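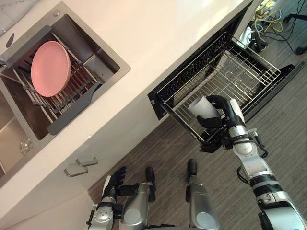
# Clearing a late release on the dish task (fault 286)

Applies to the two-armed unit in the Sundgate kitchen running Jistbridge with the Khosravi hand controllers. If you are on the older controllers, the menu names are different and the timeout is stored somewhere else.

Fault 286 is logged when a hand is told to open and the finger positions haven't changed by the end of the release window. The arm doesn't stop. It carries on to the next waypoint with the cup still in its fingers, and the planner believes the hand is empty. In January this put a cup into the side of the tap at full travel speed. The cup broke, two fingers had to be re-zeroed, and we spent an afternoon picking chips out of the sink drain.

Allow an hour. You need the pendant, the Zuver log viewer, a soft cloth, a 2 mm hex key and a plastic cup. Don't use ceramic for any of the tests below.

## 1. Make the area safe

1. Press pause on the pendant and wait for both arms to report HOLD. Don't go straight to the e-stop if a hand is loaded. On our unit the e-stop cuts finger power, and whatever is being held may fall.
2. Keep people out of reach of both arms, including the one that isn't doing anything. The idle arm still shifts when the task is resumed.
3. If the dishwasher drawer is out, leave it out until the arms are parked. Pushing it in past a held hand is how we bent the first rack.
4. With a cup in the hand, hold the cup from below and select Hands > Manual > Open Slow. Keep your own fingers off the robot's thumb joint.
5. Park both arms, then press the e-stop and hang the tag on the pendant.

If Open Slow does nothing, skip to section 4. Don't pull the cup out.

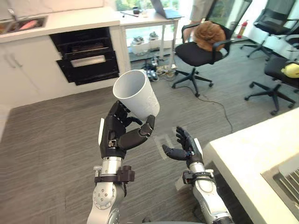
## 2. Find the event in the log

Open Zuver and load the session. Filter by hand first, then by code. You are looking for three lines close together: the release command, the 286, and the next arm move. In our case the release was event 3,881 and the arm move followed it with no check in between.

Write down which hand it was and what it was holding. Plates and cups use different grip profiles, and a late release on a plate is nearly always a worn finger pad. On a cup it's more often the timing or the thumb.

Look at the finger current as well. There are two patterns:

- **Current rises and stays up.** The hand tried to open and something was stopping it. Go to section 4.
- **Current never rises.** The command arrived late or not at all. Go to section 3.

## 3. Check the timing

Re-energise the unit, leave the arms parked, and go to Hands > Release. The window should read 3,000 ms for both hands. Ours had gone back to the default on the left hand only, after a controller swap.

While you're there, check parameter 117, which is called "confirm before move". It has to be on. With it off, the 286 is written to the log and nothing else happens, and that is the behaviour described at the top of this page. We had turned it off months earlier to speed up a demo.

Save to the controller as well as to the session. Saving to the session alone lasts until the next restart.

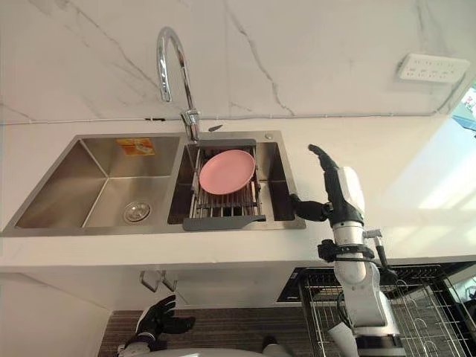

Once both hands have the same settings, restart Jistbridge and read the values again before you trust them. If either one has reverted, the controller is write-protected and you'll have to clear that from the service menu.

## 4. Check the hand

E-stop on, tag on. Move each finger by hand through its full range. It should feel even all the way. A catch near the closed end usually means grit or dried detergent in the second joint. Wipe it with a damp cloth, let it dry and try again. No oil, because it gets onto the pads and from there onto the dishes.

Then follow each cable from the wrist back to the elbow. Look for a loop that pulls tight when the wrist is rolled over. If you find one, loosen the clip with the hex key, give it some slack and tighten it again.

Re-zero any hand you've moved.

## 5. Test before going back to work

1. Set arm speed to 10 per cent.
2. Run Pick and Release over a folded towel on the bench, using the plastic cup. Do both hands.
3. Run it again over the dish rack.
4. Block one finger with a rolled cloth before the release command. The arm must stay where it is and the pendant must show 286. If the arm moves, 117 isn't on.
5. Put the speed back up one step at a time.
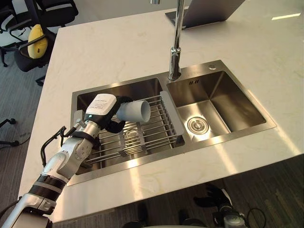
*Left arm holding a cup sideways above the dish rack.*

Step 4 is the one that gets skipped. The first two runs only show that the hand opens when everything is fine.

## If it comes back

One 286 in a week with the arm stopping correctly can be cleared from the pendant and noted in the log book. A second on the same hand means new finger pads. A third, or any case where the arm moved off with something in its grip, means that hand is locked out in Jistbridge and the task runs one-handed until the controller has been checked.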